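Donik Home Document Safe - my review after jury duty made me buy one

Posted 23 November 2022 by Kalliopi Chatzigeorgiou

Okay, so a safe isn't the most thrilling thing to review on here, I know. But I did jury duty back in February, and it was a break and enter trial, and I came home from it wanting to bolt down everything I own. I won't go into the case (we were told very firmly what we can and can't talk about, and I take that seriously). I'll just say I heard a lot of evidence about what people keep in bedside drawers and how quickly a drawer can be emptied.

Up to that point my system was a shoebox. Passports, birth certificates, Mum's citizenship papers, the good earrings, a roll of old negatives and the spare car key, all in one shoebox at the top of the wardrobe. Which is the first place anyone would look!

I went back and forth between the Donik and the Mavromatis. The Mavromatis is the fancier one, with a fingerprint reader and a little light inside, and my brother-in-law has one and loves it. I tried his at Easter and it took my finger on the fourth go. I have dry hands, I do pottery, maybe it's me. Anyway I wanted a keypad. The Donik has a keypad, a backup key and not much else, and I bought it online from Prutano, who had it at the door in 8 days.

It's heavy. The courier left it on the porch and I couldn't shift it, so it sat there under a beach towel until my son got home from work. It weighs 18 kilos according to the box and I believe every one of them. If you live up a flight of stairs, get somebody lined up beforehand.

Setting the code was easy enough. There's a red button on the inside of the door, you press it, you hear a beep, you type your number in and press the hash key. The booklet makes this sound much harder than it is, and whoever drew the diagrams has put the button on the wrong side. Test it a few times with the door OPEN before you shut it. I did it with the door open and still managed to set a code with a double digit in it, so I did the whole lot again. 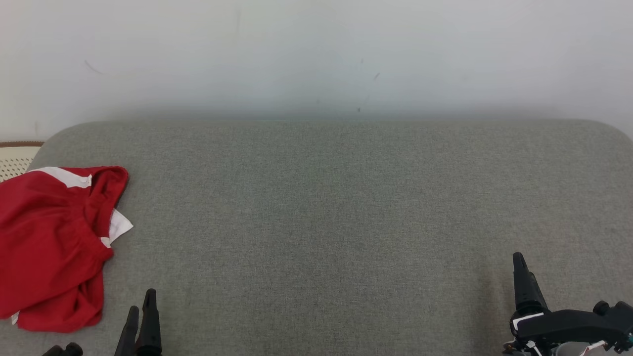 The bolts that come in the packet are rubbish, sorry Donik. They're for masonry and they chewed up in my hands, and one of them arrived bent. I went down to the hardware shop and got proper ones and that was the end of it. Mine is bolted through the floor of the hall cupboard into a joist. One of the police officers who came to talk at our neighbourhood night said an unbolted safe is just a handy carry case for the burglar, and I've thought of that every time I've opened the cupboard since.

What fits: more than I expected, but it's a funny shape. A4 papers go in flat as long as they're not in a ring binder. I've got all our documents in plastic sleeves, the earrings in their box, a hard drive and a small tin, and there's still a bit of room. There's one shelf and it rattles. I put a strip of felt under each end and it stopped.

Now, the fire rating. The sticker on the door says it's fire resistant and then the booklet goes very quiet on the subject. I emailed and got a polite reply that told me nothing, with the reference number 2654 on it, and when I wrote again they gave me a new number, 3040, and the same paragraph. If fire is your main worry I'd look at something else, or keep copies at someone else's place. I bought mine for theft so I can live with it, but I did take off a star.

The beep is also very loud. You can't turn it off. I got my passport out early one morning and woke the dog, who woke everyone.

Batteries have been fine. I'm still on the first set. The key for the backup lock is tiny, and please don't do what I did in the first week and leave both copies of it inside the safe. (My son found this very funny.) One is at my sister's now.

A few people in the Predden community group asked me if it makes insurance cheaper. It didn't for me. They asked if I had one, I said yes, they wrote it down and the premium stayed right where it was. What did help was that I'd finally photographed everything and written down serial numbers, and that cost nothing, so do that tonight even if you never buy a safe.

Would I buy it again? Yes, I would. It's plain and it's solid, the door shuts with a lovely clunk, and I sleep better. If you want fingerprints and mood lighting then have a look at the Mavromatis, and take your own finger along to try it first.

Four stars out of five. Happy to answer questions in the comments, except about the trial!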